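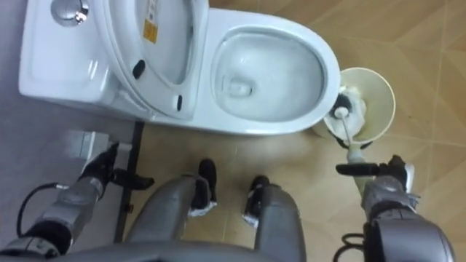 Toilet with the lid up, button on the tank

gisela_m
Good evening. I am preparing a page about the night freight from Plasport to Satton and I need help with the dates. My old timetable gives 176 miles and one crew change, at Storkside. But a book by Núñez says the train ran without stops. Which is correct? – Gisela Montecinos

yardlimit
Núñez is wrong there. Crews changed at Storkside every night, I have the January work sheets. Four engines, often more than 500 feet of empty flatcars at the back.

boxcar132
Not every night. On Sunday the train was short and the same crew went through to Satton. So the book is half right.

yardlimit
Show me a sheet for that. 176 miles was over the limit for one crew under the local agreement.

boxcar132
The agreement was changed later. My uncle worked the Sunday train and he never slept at Storkside.

gisela_m
Thank you both. I will write "crew change at Storkside, except possibly Sunday" until I see a paper. Does the sheet show the departure time also? My timetable has a coffee stain exactly on this line.

yardlimit
9:40 p.m. from Plasport. I will scan it when I am home.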